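La pince s'ouvre toute seule pendant le transport et lâche la trousse

Posté par Umesh Joshi
Catégorie : Robots, bras et préhenseurs
3 réponses

Bonjour,

J'ai un bras monté par mes soins avec une pince à deux doigts et une caméra au poignet. Il doit ramasser des fournitures au sol et les mettre dans un bac. Depuis septembre j'ai un défaut que je n'arrive pas à isoler.

La prise se passe bien. Le bras monte, commence à tourner vers le bac, et là la pince s'ouvre en grand sans que je le demande. L'objet retombe. Avec une gomme ce n'est pas grave, avec une trousse pleine c'est plus embêtant, et surtout je n'ai pas envie de mettre la main à côté d'une pince qui bouge quand elle veut.

Ce que j'ai relevé :
- le défaut arrive 18 fois sur 100 cycles, toujours quand le poignet dépasse 90 degrés
- jamais à vide, même à pleine vitesse
- le journal du contrôleur (un Lemura) indique « perte liaison axe pince » puis « retour position initiale »
- j'ai changé le servo, même résultat

Est-ce que c'est le logiciel ou le câblage ? Je joins en bas de page une image de la caméra du poignet, avec la trousse et les doigts ouverts.

Merci d'avance.

Fagundes
Réponse acceptée

Il y a deux problèmes chez toi et il faut les traiter séparément.

Le premier est la coupure de liaison. Au-delà de 90 degrés le câble de la pince doit tirer sur son connecteur. À vide le servo consomme peu et la tension tient. En charge, un contact médiocre suffit à la faire chuter et l'électronique du servo redémarre. Débranche tout, bras hors tension, et tourne le poignet à la main en mesurant la continuité sur chaque fil. Si ça saute, refais le connecteur et laisse une boucle de mou avant le collier.

Le second est le plus gênant pour la sécurité. Ta position initiale est « pince ouverte ». Après chaque perte de liaison, le contrôleur y retourne dès que le servo répond de nouveau. Dans les paramètres de l'axe, cherche le comportement après défaut et mets « maintien », avec acquittement manuel. Le bras doit s'arrêter aussi. Vérifie ensuite en débranchant le fil de signal pendant un mouvement lent, avec un objet léger dans la pince et personne à portée.

Attention, « maintien » ne garantit rien si l'alimentation tombe complètement. Un servo sans courant ne serre plus grand-chose.

Asley

Pareil chez moi l'an dernier, j'ai baissé la vitesse et ça allait mieux. Essaie déjà ça.

Cesia

Baisser la vitesse masque le défaut, il reviendra. Je suis d'accord avec Fagundes pour le câble. J'ajouterais de regarder la force de serrage : une trousse souple s'écrase, les doigts continuent de forcer et le servo reste au courant maximal pendant tout le trajet. Limite le couple une fois la prise détectée. Et ferme la trousse avant les essais, sinon tu passeras ton temps à ramasser des stylos.

En attendant la réparation, garde l'arrêt d'urgence sous la main et coupe l'alimentation avant de récupérer un objet tombé. Le bouton pause du logiciel ne suffit pas.

Commentaire de Umesh Joshi

C'était bien le câble. Un fil était cassé sous la gaine, 3 cm avant le connecteur, ça ne se voyait pas du tout. Fil remplacé, comportement après défaut passé en maintien. J'ai refait 100 cycles sans ouverture. Il me reste à régler le couple.
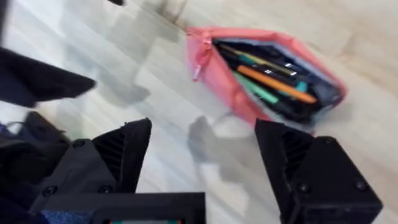 Vue de la caméra du poignet : pince ouverte, trousse rose au sol.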